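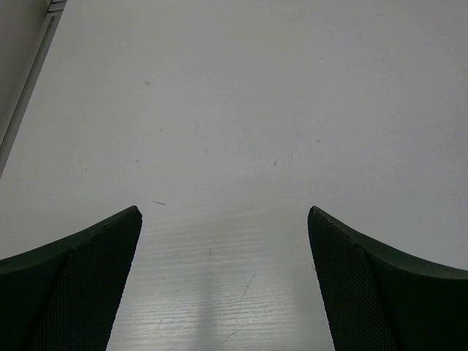 The binder weighs more than the gripper it governs. Visitors to the Zodalura works at Wudham are shown it early, usually before coffee, and it is an impressive object: risk assessments, sign-off sheets, a training record for every operator and a laminated summary for the wall. The cell it covers picks small parts off a table and puts them in a tray.

I have spent much of this year reading binders like that one, and I have come to distrust the thick ones.

The trade has plenty of rules for robots that work near people. There are limits on how hard an arm may press and how fast it may move, and there are sound methods for checking both. I have no quarrel with any of it. My quarrel is with what happens between the published standard and the shop floor, where a sensible requirement gets turned into a form, and the form gets filled in by somebody who wasn't there.

Take the daily check. At Wudham, the operator has to confirm that the fingers are "free from damage" and the work surface is "clean". Two words, two boxes. But a gripper that has done any work at all picks up scuffs near the tips, and a pale tabletop shows every speck, hair and scratch. Is a nick damage? Is a fibre dirt? The form doesn't say, so the operator ticks both boxes, as anyone would, and the company files another page proving that its fingers are perfect.

I asked to see a sheet where either box had been left blank. A supervisor went back through four months of them and came up with nothing.

A better form would ask something that could be answered no. How deep may a nick be before the finger is changed? Which part of the grip pad has to keep its texture, and how much wear is too much? Fomska, which fits out small workshops and has no interest in impressing anybody, gives its customers a card with three worn pads printed at full size. You hold yours next to them. If it looks like the third, you order a new pair. The card fits in a shirt pocket and I would trust it over most of the paperwork I've read.

Then there are the fingertips themselves. Much of the reassurance sold with this sort of equipment rests on rounded edges and soft covers, and the arm usually has them. The tool on the end is another matter. Tapered fingers are good at getting under and around small things, and so people fit them, quite reasonably. A force that is harmless when spread across a padded forearm is a different prospect at a narrow point. The assessment ought to cover the arm, the tool and the part together. In practice I keep finding the arm maker's certificate stapled to the front, with the tool mentioned in a line near the back.

The Rodrigues line, across town, had exactly this gap. Its cell was assessed with one set of fingers and has since been fitted with another. The change was recorded by purchasing, which needed a part number, and by no one else. The people there were decent about it when I asked, and said the assessment was due for renewal in October. It had been running like that for 20 weeks.

Supporters of the present system will say that accidents are rare, and that may be right. They also like big numbers. One sales leaflet I was handed promised "1,000 hours without a safety stop", as though that settled things. A safety stop is the machine doing what it was told to do. A long run without one might mean a careful layout, or it might mean that the limits were set so loosely that nothing could trip them. I would want to see the settings before I clapped.

More rules won't fix this, and I don't expect fewer either. What I'd ask for is duller. Put the tool's name on the front page of the assessment. Make a change of fingers cancel the sign-off until someone has looked again. Give the operator a limit to measure against, and enough time at the start of the shift to do it. Then go back through the sheets now and then and look for a no.

Zodalura tells me its binder is being revised. The new edition will have an extra section.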